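Relilix hand guiding and remote teaching kit: two months on a two-arm bench

Posted 3 Sep 2021 in Reviews, Bench equipment

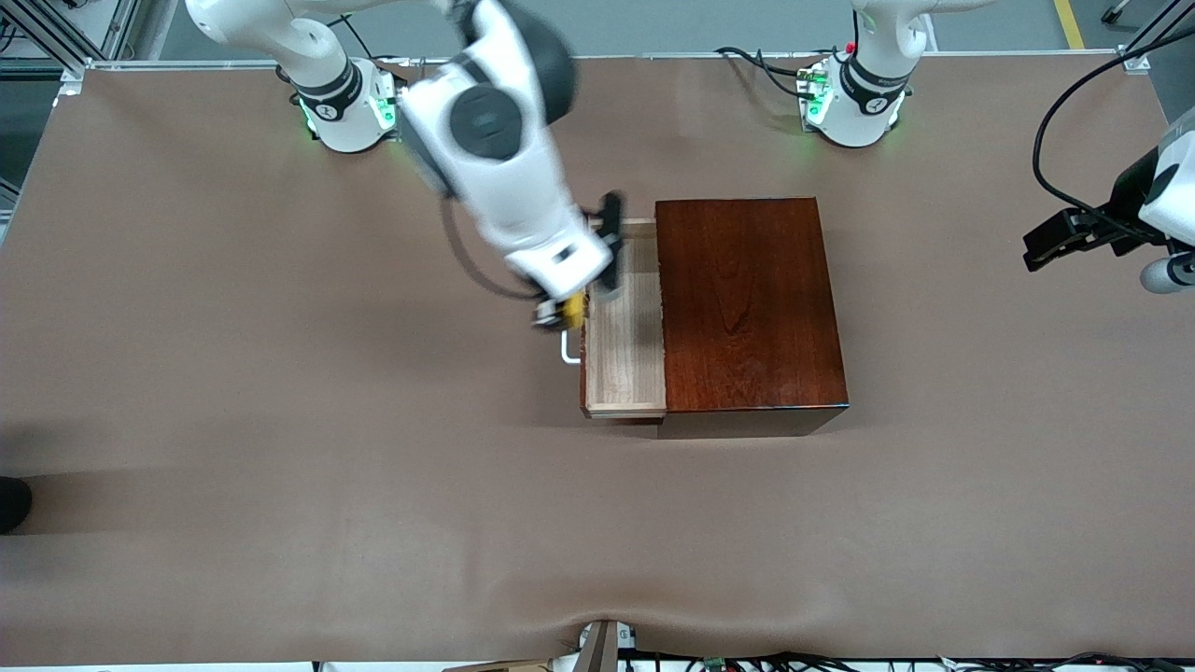 We bought the Relilix kit to replace a teaching setup we had put together ourselves out of game controllers and a spare laptop. It was delivered by Drekport, who also sold us the mounting plates. I have used it most working days since and this is what I think of it.

What you get

The kit comes in two boxes. The first has the pair of hand controllers, a foot switch, a small interface unit and a bag of cables. The second has the wrist handles for hand guiding, which clamp on behind the gripper, and the screws for them. There is a printed quick start sheet. The full manual is a download and it is the better document of the two, so get that first.

You supply the arms, the grippers and the computer. The software runs on Linux only. Our price was 931 euros without tax, and the second pair of wrist handles was extra. If you have two arms you will want the second pair, and I think it should be included given that the product is sold for two-arm work.

Setting up

I had the remote side working in an afternoon. The interface unit finds the arms by itself if they are on the same network switch. Ours were not, and the error message just says "no device", which cost me an hour.

The wrist handles took longer. The clamp is made for a slightly thicker wrist than ours and it slipped when I pushed sideways. A strip of rubber under the clamp fixed it. Drekport told me Vakulenko makes a narrower clamp that fits the same handle. I ordered one and it is a better part, with a proper locking lever where the original has two small screws.

You have to do the payload setting again after fitting the handles. If you skip it the arm sinks slowly in free-drive mode. The manual says this on page 59, long after the section where you need it.

Teaching by hand

In this mode you hold the arm by the wrist handle, press the button and move it through the task. The software records joint positions and the gripper state. Opening and closing the gripper is done with a thumb wheel on the handle.

For large, simple movements it is very good. Reaching across a table, lowering to a part, lifting away: all of that feels natural and a new person can do it after ten minutes. The recordings are smooth enough that I seldom filter them.

Fine contact is harder. We do a lot of work with drawers and doors on small pieces of furniture, and when you pull a drawer by pushing the whole arm, you can't feel what the gripper feels. Your own hand hides it. The drawer goes crooked on its runners, you push harder without noticing, and the recording has that push in it. Played back, the arm does the same thing with no give at all. I would not use hand guiding for drawers any more unless the handle is large and the runners are loose.

The other drawback is that you are standing in the way. If you also record from cameras, your arms and sleeves are in most of the video, and a policy trained on it sees something it will never see when it runs alone. The maker says you can mask this out afterwards. I tried and gave up.

Teaching by remote control

This is where the kit earns its price. You hold one controller in each hand, press the foot switch to engage, and the arms follow. Lift your foot and they stop where they are. You can then bring your hands back to a comfortable position and engage again.

The delay is small. I could notice it when I moved fast and forgot about it when I didn't. Motion scaling goes from full size down to a tenth. I keep it at half for going near a handle and a quarter once the fingers are close to the metal. You change it with a ring on the controller, and I would have liked a click at each step, as it is easy to knock.

There is vibration in the controllers when the arm meets resistance. It is crude. It tells you that you are touching something and very little about how hard. For opening a drawer with a small metal pull handle it is enough, because you learn to stop when the buzz starts, back off a little and pull straight. My first evening of drawer recordings was poor. By the end of that week I was throwing away one in ten, mostly for letting the fingers slide off the handle.

Closing a drawer is much easier than opening it and I would start people on that.

Working with two arms at once takes practice. The engage switch covers both, so if you only want to move one you have to keep the other hand still, or turn it off in the menu. Two separate foot switches would be better. I asked Kurport, who do the support for this region, and they said it is on the list for a later version. For one-arm tasks I park the second arm out to the side and disable it before starting.

Recording software

Plain and mostly reliable. You name the task, set a length limit, and press the pedal twice to begin and end. Ours is set to 30 seconds, which suits a single open or close. A bad take can be thrown away with a long press, and I use that all the time.

It crashed 2 times in the whole period, both while saving, and both times only the current take was lost. Export is to a common format and the time stamps between the arms and the cameras matched well when I checked them.

The labelling screen is weak. You can't add a note to a take afterwards, only at the time. So if you see later that the cabinet had shifted on the table between takes, you have to keep that in a separate file.

Small things

The cables on the controllers are too short for a wide bench. I had to move my chair closer than I like, and the view of the far side of the table suffers. An extension worked without trouble.

The controllers are comfortable for an hour. After two my wrists ached, and I now stop earlier.

The foot switch slides on a hard floor. Tape it down.

Put something matt on the table if you use cameras. We roll out brown paper and it has made more difference to the recordings than any setting in the software. It creases after a while and then you roll out some more.

Would I buy it again

Yes, for the remote control part. For hand guiding alone I would not pay this much, as most arms have a free-drive mode already and the handles only make it a bit more pleasant. If your tasks are picking and placing, hand guiding may be all you need. If they involve handles, lids or anything that runs on a track, get the controllers, buy the Vakulenko clamp at the same time if your wrists are narrow, and allow a week of practice before you keep any data.

Four out of five. I took the point off for the single foot switch and the short cables.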